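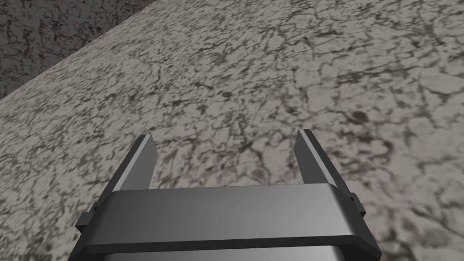 Render: Quiroga

Leave the small pools alone

I learned to swim at Urham, badly, in a pool that smelled of hot chips and had a crack along the deep end that every kid in my class believed went down to the sewer. I still swim there three mornings a week and I'm still not much good. So I'm biased, and you should read the rest of this with that in mind.

The council wants to shut it. Well, the word in the letter was "consolidate". Urham and the other little suburban pools would be wound down over a few seasons and everyone would go to the big new aquatic centre at Brosberg, with the wave machine and the hydrotherapy and the café that does a proper flat white. I've been to Brosberg. It's lovely. The change rooms have hooks that stay on the wall, and the showers stay hot long enough for you to wash your hair twice. I took my nephews in the holidays and had to bribe them out of the water with a Paddle Pop.

I just don't think it's a replacement for the pool down the road, and I'm getting a bit tired of being told it is by people who, I suspect, go swimming at Christmas.

Start with getting there. From my street, Urham is a seven-minute walk in thongs with a towel round your neck. Brosberg is the 167 bus, which comes when it feels like it, then a walk across a car park the size of a paddock with no shade on it whatsoever. If you've got a car, fine, it's a quick enough run outside peak. But have a think about who uses a local pool at three-thirty on a weekday. It's kids! It's kids on bikes with a couple of gold coins in their bathers pocket. Entry for a child at Urham is $2, and it's been that for so long that the sign has faded and you have to know the price already to read it. A twelve-year-old can get herself there and home again without a parent organising a single thing, and I reckon that's worth more than a wave machine. I don't know many other places left that a twelve-year-old can go on her own, in a mob, and be told off by a lifeguard who knows her mum.

Then there's the oldies. My mornings are mostly spent being overtaken by women well past seventy who go up and down with their heads out of the water, talking the entire time. They don't swim in a lane so much as hold a meeting in one. I used to find this maddening. I'd come up behind them, puffing and self-important in my new goggles, and do a great deal of pointed treading water. Then I had my knee done, couldn't kick for months, and ended up in the slow lane with them, and now I know all about whose hip is crook and which butcher has gone downhill. When one of them misses a few days, somebody rings her. I can't see that happening at Brosberg, where you swipe in through a gate and the slow lane is a different crowd every time. You could make it happen, maybe, over twenty years. But we've already had the twenty years at Urham and it seems mad to throw them out with the filters.

I do understand the money argument. I'm not a complete dill. Old pools leak, and pumps die in the middle of January, and whoever poured the concrete at Urham was clearly in a hurry to be somewhere else. The council says the repairs are a bottomless pit, and I believe that they believe it. What I'd like is for the same cold eye to be run over the big place. A huge indoor pool has to be heated, the air above it has to be heated and dried, and the lights are on from before dawn until late at night. Nobody on the council side has been keen to put those running costs next to ours on the same sheet of paper. I asked for it at the Thursday drop-in session and got a very nice brochure.
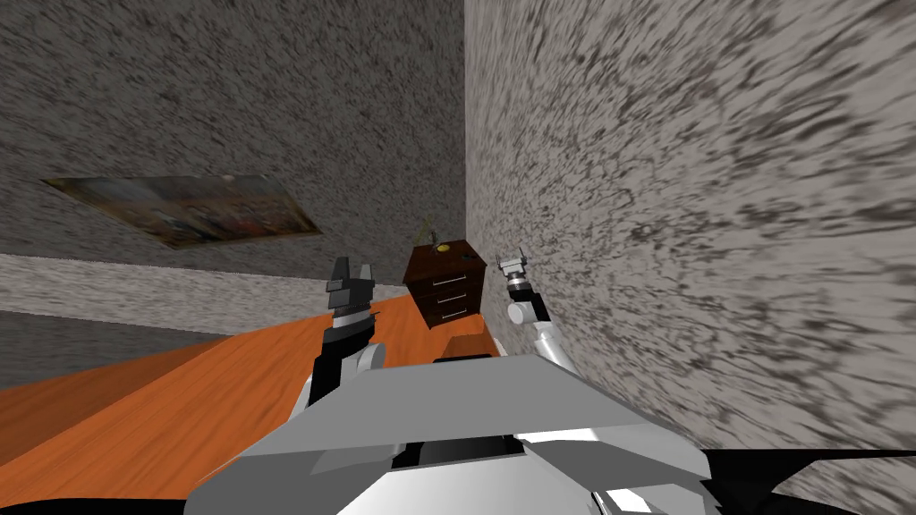

Page last changed: September, to correct the lap swimming hours

There's a habit of mind behind all this that bothers me more than the pool itself. It goes: if you have a lot of ordinary things, you'd be better off with one excellent thing. We did it with the bank branches. We did it with the little post office, which is now a counter at the back of a newsagent in the next suburb over, behind the birthday cards. My old primary school was folded into a bigger one with a performing arts wing, and I'm sure the performing arts are coming along beautifully, but the kids who used to walk now get dropped off, and the queue of cars goes back past the servo. Each time, the new thing really is better when you stand inside it. It's the getting to it that's worse, and the person doing the comparing always seems to be standing inside.

I notice I've started doing it too. I drove past the fruit shop the other week to go to the enormous one near the freeway, because it has eleven kinds of tomato (I have never in my life needed more than the one kind of tomato). Took me most of the morning. I came home with a dragonfruit and no onions.

People who run things love an excellent thing, and I can see why. You can cut a ribbon on it. There's a launch with little quiches. No minister has ever come out to Urham to be photographed next to a patched bit of paving and a new pump, though a new pump is exactly what we could do with. Maintenance is deadly dull, and I say that as somebody who has put off cleaning her own gutters since autumn. But boring money spent every year is how you avoid the frightening bill, and then the frightening bill gets waved about as proof that the place was always going to die. You let the thing go to seed for a decade and then you commission a report into how seedy it looks.

And yes, before you write in, I know Urham isn't perfect. It's outdoor, it's unheated for half the season, and in October getting in is an act of pure bloody-mindedness. The accessible ramp is too steep. I've watched a bloke with a walker decide against it and go home, and I was ashamed of the place. The water aerobics people have to make do with a speaker that only plays the left-hand side of every song. If you need a warm, shallow pool for your back, then Brosberg has one and we don't, and I'd never argue that it shouldn't have been built. My sister-in-law's physio sends half her patients there. Build the big one, by all means! Just don't make it eat the small ones for breakfast.

What would I do, if they gave me the keys? I'd fix the ramp first. I'd open earlier, because shift workers at the hospital come off at six and would love a swim before bed (I've asked a few of them at the bus stop, that's the full extent of my research). I'd keep the kids' price where it is and put the adult price up a little, and I'd pay it without whingeing, or with only a normal amount of whingeing. I'd let the kiosk stock something other than red frogs and sunscreen. I'd shut for the properly cold months, which we do already, and stop treating that as an admission of failure. A pool doesn't need to be open all year to be worth having. The cricket oval is a soggy nothing for half the year and I haven't heard a word about consolidating that.
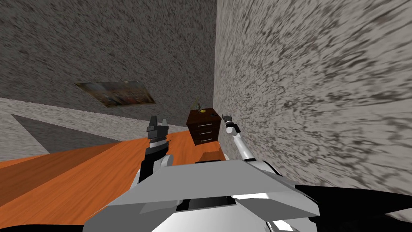
I'd also like someone to admit that swimming lessons are the serious part of this. We're a country of beaches and dams and backyard pools and rivers with snags in them, and a kid who can't swim is a kid in danger, simple as that. The families who'll make the trip to Brosberg every week for lessons are the ones who'd have managed anyway. They've got the car and the job that lets them leave at three. It's the others I worry about, the ones for whom a bus and a car park is the difference between going and not going. I was one of the others. Mum cleaned offices in the evenings and there was no chance of her taking me anywhere much, and I learned because the pool was at the end of the street and the teacher let me tag along with the group after mine if I'd been hopeless in my own, which I generally had.

The thing I come back to on my morning swims, somewhere around the lap where my shoulder starts up, is how little anyone at Urham is trying to impress me. It's 50 metres of cold water with a black line on the bottom. The clock on the wall is wrong and everyone has silently agreed how wrong. The magpies have worked out the kiosk bin. I get in, complain, swim, get out, complain about something else, and walk home with wet hair past people I know to say hello to, and I'm at my desk by nine feeling as though I've already had a day.

You can make a submission until the end of the month. There's a form at the library and another on the council site if you can find it – try searching for "recreation strategy", because searching for "pool" gives you the rules about fencing. It doesn't have to be long. Mine went on a bit, as you'd imagine. If all you want to write is that you like having it there, write that.

Comments

slowlane_regular: Am one of the head-out-of-water ladies and we knew about the pointed treading water. All forgiven. How is the knee?

tiledad: Fair piece but you skate over the leak. I work in pool repair (not for council) and an old shell like that can lose a shocking amount of water. It's fixable, but it isn't a pump and a lick of paint. Get an independent quote before you fight on cost.

Brosberg_Mum: I live near the new centre and would happily send some of the crowd back to you. Saturday mornings are bedlam and we waited 2 terms for a lesson spot. Closing the others will only make that worse, surely?

gumleaf: The bus doesn't run on Sundays either. Put that in your submission.

tiledad: Also the crack doesn't go to the sewer.

More in Opinion

Bring back the corner post office
In praise of the slow bus
My street has no footpath and I've had enough
What the Rititz market got right about parking
Letters: your thoughts on leaf blowers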